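Cabinet door knob missing, only the bolt left – replace one or the lot?
Kitchen & Storage > Repairs and fittings

kinnunen_k
30 Jan 2018

Orange-brown wooden cabinet, came with the flat. One of the doors has lost the front part of its knob and what remains is a short silver metal bit that looks like a threaded bolt with a nut on it. 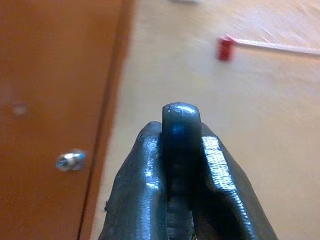 I can get the door open by pinching the bolt but it's hard on the fingers and my mother can't manage it at all. The other doors have plain round knobs, nothing special, but I haven't found the same ones anywhere. Bruvville had something close but too shiny.

Do I hunt for a single match, or change all 11? I rent, so I'd want to keep the old ones in a bag to put back.

Kaisu

rosinep
Measure the thread before you buy anything. Most cabinet knobs in the shops here are M4 but older ones can be all sorts. Take one of the good knobs off and try it on the bolt. If it goes on, you know they're the same and you can take the good one to the shop with you.

Robles
Change the lot. A single replacement always looks like a single replacement. I did one drawer in our hall and looked at it every day for 2 years until I gave in and bought the set.

elsa_r
I'd disagree with that. Eleven knobs is a fair bit of money on a rented kitchen. Put the odd one on the lowest door or the one by the wall and move the good knob up to where people will see it. Takes five minutes with a screwdriver.

Robles
If the threads match, yes. If they don't you have an odd knob at eye level whatever you do.

amancay
There's also a small round pale spot higher up on the wood, near the left. Is that a filled hole? If somebody has moved the knob once already I'd have a look at the back of the panel before tightening anything. We had a door where the old hole and the new hole were close together and the wood split between them.

kinnunen_k
I hadn't paid any attention to that spot. I've been round the back with a torch and there is nothing on the inside at that height, so either it doesn't go through or it's just a mark. The wood feels solid around the bolt.

Tried a good knob on it as Rosine said. It goes on for two turns and then sticks.

rosinep
Two turns and sticking could be the wrong thread, or it could be dirt or old glue. Don't force it or you'll ruin the good one too. Clean the bolt with an old toothbrush and a drop of oil, wipe it, try again by hand only.

If it sticks in the same place after that, take the bolt out and put a new one in with the new knob. They normally come with their own screw anyway.

iida.m
Agree about replacing the bolt. Check the length though. The screws that come with new knobs are often for a thin door and if yours is thicker you'll be back at the shop. Measure the thickness of the panel at the edge and take it with you. Skomden sell them loose in several lengths, or they did when I last went in.

Robles
Or cut a long one down.

iida.m
Not everybody has a hacksaw and a vice, and a badly cut end is a pain to start in the thread. A loose screw of the right length costs next to nothing.

elsa_r
Is the nut on the outside of the door? If so that isn't how a normal knob is fixed, the screw usually comes through from behind and the knob turns onto it. Somebody may have used whatever was in the drawer.

kinnunen_k
Outside, yes. There's a flat head on the inside, and no washer. So probably a repair by whoever lived here before.

Cleaned it and tried again, same result, two turns and it stops. I'll take the bolt out and go with a new screw. Door is 18 mm by my ruler.

amancay
Put a washer behind it this time – spreads the load a bit if the door gets pulled hard.

kinnunen_k
Will do. Still undecided on the knobs. Pitico have a plain dark one at 3 each that I like, which makes Robles' plan 33 plus screws. Elsa's plan is 3.

Robles
33 isn't much for a kitchen you use every day.

elsa_r
It is if you're moving out in March.

kinnunen_k
I'm not moving, as far as I know! I'll get one dark one first and see how it looks on the end door. If I can't stand it I'll go back for the other ten.

rosinep
Check they have ten left before you leave the shop.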